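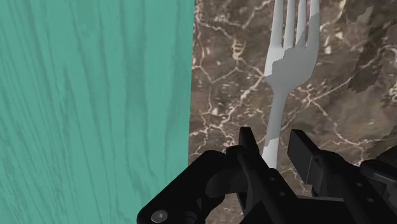 Fork pickup in sim: jagged shadows wrecking our grasp success?

Posted by Liltby, Thursday, June 30, 2022

I help out with a student robotics club. Our summer project is a simulated arm that sets a table, and we have been stuck on the fork since roughly the dawn of time. The policy was trained on 100 episodes with a plain tabletop. Then one student discovered the texture library, and now half of everything is marble.

With shadows off, it grabs the fork by the handle most of the time. With shadows on, we get 24 good grasps out of 163 tries. The shadow edges come out like staircases, and they fall right across the fork. The wrist view also loses the ends of the tines once the gripper gets close. Is this a lighting problem, a camera problem, or a marble problem? The club has voted for marble, but the club also voted to name the arm Gravy.

Idorlow

Stairsteps usually mean your shadow map resolution is too low for the area the light covers. Raise the resolution or shrink the area, whichever your simulator lets you do without a fight. Ours let us do the first one, in a menu I have never found again.

That will make it prettier. It may not fix the grasps. If you trained with no shadows at all, a nice smooth shadow is still news to the policy. Record new episodes with the light in a different spot each time, and mix up the tabletops while you're there. Pale veins next to a pale handle are a rotten thing to learn from if you've only ever seen plain.

I wouldn't move the camera yet. Change 2 things at once and you'll spend until December arguing about which one helped.

Kälin

turn shadows off

Bravard

The poster above has solved it for everyone who plans to eat in the dark.

Before you retrain, check the finger friction. We blamed lighting for weeks - new lights, new textures, a very long slideshow - and the fork was just sliding out. Replay a few of the failures slowly and see if the fingers close in the right place.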